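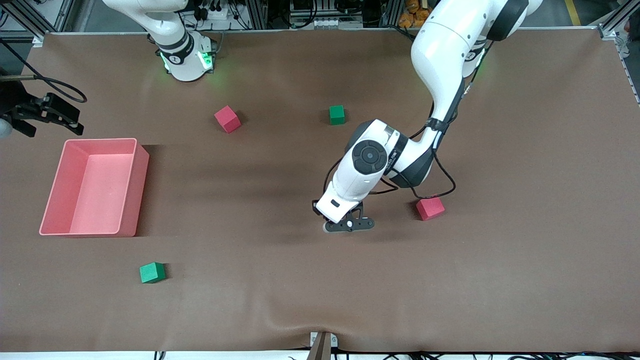
Tibor Mészáros: Was the two-arm table the one everybody crowded around, or did people mostly go for the big stuff out back? I had to miss it this year and I'm sulking.

nillgate_nan
Crowded all morning, Tibor! I got to the Cullthorpe open day right when the doors opened and still ended up standing behind a very tall dad with a kid on his shoulders. Once they moved on I got a spot near the table and pretty much stayed there for 40 minutes. My husband went off for coffee, came back, went off again.

The job is cubes into a bin. Foam cubes, red ones and green ones, and a pink plastic bin. I know how that sounds when I type it out, but I could have watched it until closing. There's something about the way the arm comes down over the table and sort of thinks about it before it commits. My favorite bit was when a little girl asked if it had a favorite color and the guy running it said it likes whichever one is closest.

solderfoot
I was there in the afternoon and I'm going to be the grump. It was slow. I timed one run at 78 seconds and that was a run where things went right. I've worked next to packing machines that would have emptied that table before the arm got its elbow bent. I get that it's a demo, but they had it billed in the flyer as "the future of handling" and my brother-in-law, who I dragged along, kept looking at me like I owed him money.

nillgate_nan
But your packing machine does one thing forever, doesn't it? The guy told us they can shove the cubes around wherever they like between runs and it copes. He let somebody from the crowd do the setup when I was there. (Not me. I had my hand up and everything.)

solderfoot
It coped with two out of the three I saw. On the third it closed its fingers on thin air and went back up very pleased with itself.

Jianguo Yin
I help out on that table, so let me jump in before you two fall out :)

Solderfoot is right about the speed. We turn it way down for open days. People lean over, kids reach in for the cubes, and nobody on the team wants to run a public session at full tilt. In the lab it goes a good bit quicker, though still nothing like a packing line and I wouldn't claim otherwise. The flyer wasn't us, by the way. We asked for "two-arm sorting demo" and got what we got.

The miss you saw was probably a height thing. Foam squashes, so if the hand stops a touch too high it can look like it has the cube and it doesn't. We had a few of those after lunch. I re-did the calibration in the break and forgot to run the check afterward, so put that one on me and not on the robot.

Tibor Mészáros
Jianguo, why foam at all? Wouldn't wood be easier?

Jianguo Yin
Easier to grab, yes. But if the hand presses a wooden block into the table you hear about it from across the building, and the fingers don't love it either. Foam forgives a lot while you're still learning where zero is. We started on the Lindari arm with wood and chewed up 2 sets of finger pads before someone sensible ordered the foam.

mokgethi_fan
Did anyone else go to the Mokgethi talk upstairs? It clashed with the afternoon session on the arms and I picked the talk, and now I'm reading this and regretting it. Good slides, but it was all slides.

nillgate_nan
No, but I heard the applause through the ceiling so somebody liked it.

solderfoot
Okay, credit to Jianguo for owning the calibration thing. My real complaint is with how they present it. Put up a sign that says "running slow for safety" and I'd have been a happy man. Without it you've got a room full of people deciding robots are rubbish - my brother-in-law certainly did, and he's been telling everyone at work.

I'd also like to see both arms do something together. What I saw was one arm busy while the other hung around off to the side. Why bring two?

Jianguo Yin
Sign is a good idea, I'll pass it on. As for the two arms, the plan was a handover, one passes a cube across and the other drops it in the bin. It worked 10 times in a row the night before, and then on the morning we weren't happy with it and pulled it. Not worth the risk with people that close. I was gutted, I'd already told my mom about it.

nillgate_nan
Noooo, I would have loved that. Next time?

Jianguo Yin
There's a smaller visit day in February, groups only, and you have to book through the front desk. If the handover is solid by then we'll show it. And Nan, if you come, you can set the cubes out.

nillgate_nan
BOOKED. Well, as soon as they pick up the phone.

Tibor Mészáros
Count me in too. I can drive if anyone needs a ride from Nillgate, I've got space for three and a cooler.

solderfoot
I'll come. Bringing the stopwatch.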